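From: Agathe Marty
Date: 23/01/2024
Subject: Re: [melitz-sourdough] Starter smells like nail polish

> Mine has gone thin and gray on top and smells like
> nail polish. I feed it on Sundays, or when I remember.
> Do I bin it? - Lazăr

Lazăr, it's hungry. Once a week on the counter is a hunger strike. Pour off the gray stuff, keep 2 spoonfuls, and give it 57 grams each of flour and water, morning and night, until it stops sulking.
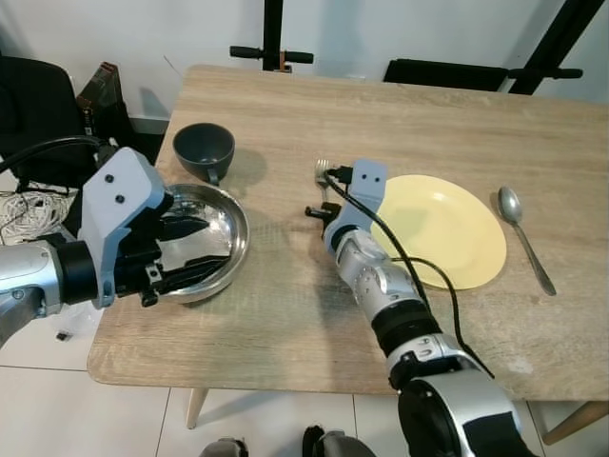
Mine spent all of August in the back of the fridge under a jar of pickles and came back in four days, meaner than before. Rye helps. Expensive rye helps exactly as much as cheap rye, whatever they told you at the Irkach mill shop.

If it turns pink or orange, then yes, bin it, and the jar too.

Agathe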